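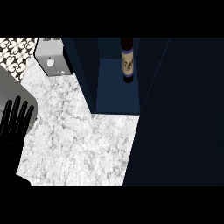 家里装了厨房机械手之后,很多收纳习惯要跟着改。我们从去年10月开始用Zusto的台面服务,到现在把柜子、台面、小家电的位置前后调过好几轮,下面把觉得有用的做法写下来,给正在考虑购买或者刚装好的人参考。先说柜子。经常要取的瓶子,单独放一格最省事,像深蓝色柜子里这只贴米色标签的深色瓶子,直立在隔板上,旁边不挤别的东西,手指从哪一侧靠近都有余地。如果一格里塞了五六只瓶子,取里面那只就得先挪外面的,时间长,碰倒的机会也多。

先讲清楚这项服务包含什么。Zusto分两部分:一部分是硬件,四指机械手加臂和底座;另一部分是按月付费的软件和上门调试。硬件价格2,006元一期,共6期,月费209元,另收押金2,000元,退租时验机后退还。月费里包括一次远程重设和一份厨房布局文件的更新。布局文件用的是Ginotus软件,在电脑上把自己的厨房搭成三维模型,先在模型里试动作,没有问题再下发到机器上。

布局文件值得多花时间。刚开始我只量了台面长宽和柜子内部的高度,漏了柜门打开以后占的位置。模型里路线是通的,实际一开门,臂就要绕一大圈。后来重新量了三样:柜门开到最大时门边离台面前沿的距离,隔板前沿到柜口的深度,常用瓶子的高度和最粗处的直径。补进去以后,取瓶子这个动作顺了很多。量的时候用钢卷尺,软尺容易有弧度,误差虽小,对夹取来说已经够麻烦。

台面怎么留空

机械手从休息位置到柜口之间,要留一条没有杂物的通道。我家的做法是用美纹纸在台面上贴出范围,贴一周,看看一家人会不会习惯性地往里面放东西。总有人放的地方,就把通道改到别处,改人的习惯比改路线难。

小家电靠后放,电线从背后走。电线横在台面上是最常见的停机原因,手指勾到线会触发保护,整套动作要从头来。没有办法从背后走线的,用理线夹固定在墙边,线不要悬空。

台面上有水要先擦。夹爪本身可以防溅,但瓶底沾水以后容易打滑,放回隔板时还会留下水印。我在水槽旁固定放一块干布,开始任务之前擦一遍。擦完不要马上喷清洁剂,泡沫和反光会影响识别。

浅色石纹台面配深色柜体,识别起来有难有易。台面上的深色物品一般没问题,深色瓶子放在深色柜子里就差一些。有两个办法:一是把标签那一面朝外,浅色标签比瓶身好认;二是在隔板上铺一张浅色的防滑垫,裁得比隔板略小,边角压平。翘起的边会被瓶底带起来,不如不铺。

瓶罐的整理

玻璃瓶尽量选瓶身直的。上粗下细的瓶子能夹,但力度要单独设。Zusto的默认力度分轻、中、重,油瓶醋瓶用中档,满瓶和半瓶可以共用。酒瓶较高,夹的位置设在瓶身中段,不要夹瓶颈,提起来时晃动小。

瓶身外面的油膜每周擦一次,用温水加少量洗洁精,擦完拿干布收一遍。纸标签不要泡水,边缘起毛以后识别会变差。标签已经翘起来的,用透明胶沿边压住就行,不用整张覆膜。

自己灌装的调料瓶,标签贴在同一个高度。字体大小不重要,底色要和瓶身有区别。买现成的空白标签纸就可以,不必买专用标签。

手指和关节的清洁

黑色外壳不太显脏,容易忘记擦。我是固定在晚饭后做:先在面板上选“清洁姿态”,四根手指会张开停住,再断电,用拧干的布从指尖往手掌方向擦。指缝用棉签。不要用钢丝球,也不要用带研磨颗粒的清洁膏,指尖的软垫磨花以后抓玻璃会打滑。

软垫是耗材。官方建议半年换一次,我家用得不算多,到现在只换过右侧那根最短的手指。单个软垫可以单独买,不用整套换,下单时备注位置即可。

炒菜的时候不要让它在灶台旁边待机。油烟沾在腕部缝隙里很难清,休息位置最好离灶台远一些,哪怕取东西的路程长一点。

和另一家的比较

装之前也看过Lakatos的方案。他们的夹爪是两指的,结构简单,清洁省事,抓碗和杯子都很稳,但开柜门要另加一个拉手配件。我家柜门没有外露拉手,所以没有选。如果家里都是长条拉手,而且主要是搬碗盘,可以把两指的列入考虑。

Zusto的不足也写一下。第一,动作慢,从柜里取一只瓶子放到台面上,自己伸手早就拿到了。它适合手上沾了面粉或生肉的时候,或者家里有人不方便伸高弯低。第二,布局一变就要更新文件,换个小家电的位置也算,月费里那一次更新很快会用完。建议攒几处改动一起提交。第三,上门调试要预约,我们这边由Prillau的师傅负责,排期比较长,周边城市最好提前问清楚。

几条零碎的经验

新瓶子第一次录入时先装水试,确认抓稳以后再换成油。

取放任务不要和开洗碗机同时进行,洗碗机门放下来刚好挡住路线。

家里有小孩的,打开儿童锁,长按面板右下角三秒。只关语音不够,实体按键还是能启动。

出门前让机械手回到休息位置再断电。半路断电的话,下次开机要手动扶正,关节会有阻力,慢慢推,不要硬掰。

隔板承重要看清楚。原来放在上层的整箱饮料,我挪到了地柜,上层只留单瓶。

布局文件每次更新后,在电脑里留一份旧的,文件名写上改了哪里。有一次新文件把隔板高度填错了,换回旧文件当天就能继续用,没有再约上门。

更新于2024年5月28日。价格以签约时的报价单为准,押金条款各地有差别,签之前把退租验机那一页看完。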